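Yaryna Stasiv
Right, a little thread about packing up Mum's kitchen in Simcombe, as so many of you kindly asked how it's going (slowly, with a lot of tea!)

2/ She kept more than 70 jam jars, bless her, and I couldn't bring myself to part with a single one until my cousin in Dernau said she'd happily take the lot for her plum jam. 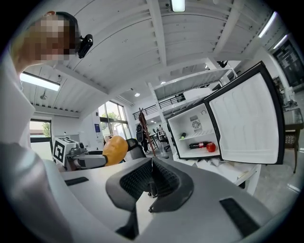
Last edited in August

3/ If you've got a little fridge to move as well, give it a good wipe and leave the door wide open overnight, or it'll smell of old cheese for weeks, as I know to my cost.

4/ The recipe cards are staying with me, though. Two are in her own mother's writing, and I'm still trying to make out how much butter goes in the seed cake!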